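11 August 2025

I woke before the alarm and I could not sleep again, so I made tea and decided to finish the table today. I was promising this to myself since April. The table was a cheap one, 105 with delivery, and the gray top is the only thing I really like in it. It is flat, it does not shine, and it fits under the window in the small room with exactly the space for my knees.

The plan is still the same. I want to know where each thing will stand for the supper, and I want to know it before the guests are in the door. In the old flat I put everything down at the last minute and there was always one plate hanging over the edge. So I bought a roll of blue painter's tape at Clellska and I made lines across the top, some going along and some going down. I did not use a ruler. I told myself that my eye is good enough. My eye is not so good, one line on the left goes clearly to the side, and I had to laugh when I stood up and looked at it.

The tape also does not want to lie flat everywhere. In a few places it made small lumps, and when I press them with the thumb they come up again. I read on the roll that it should be removed in some days, so I will not fight with it.

After the tea I took out the pale bowl, the one I bought at Grulus in the sale. I paid 400 for the set in the old money, which my sister still thinks is a crime. I tried the bowl in the middle first, but then there is no place for the bread. Then I tried it close to the window and it looked lonely. More to the right it was better, and I left it there and went to wash my hands.
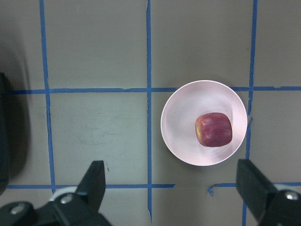
The bowl in its place on the right, between two lines.

When I came back I still liked it. The color is almost white with a little pink, and on the gray it looks softer than in the cupboard. It sits over the long line and nearly touches the one on the right, so I suppose the squares should be bigger. Maybe I will move this line tomorrow — or maybe I will just not care.

There are some marks on the gray too, on the left side of the bowl, like something was rubbed there. I tried soap on such marks last week and it did nothing. At the Mathew shop they have a paste for it, but a small jar costs 100 and I am not sure it is for this kind of surface. I will ask first.

In the afternoon I wrote the list for the supper. Soup, bread, the cucumber salad, plums if they are still good. I wanted to order the big tablecloth from Ururero, but then the whole gray top would be hidden and all this measuring was for nothing. So no tablecloth.

My back hurts from bending. I must still buy candles and call about the chairs.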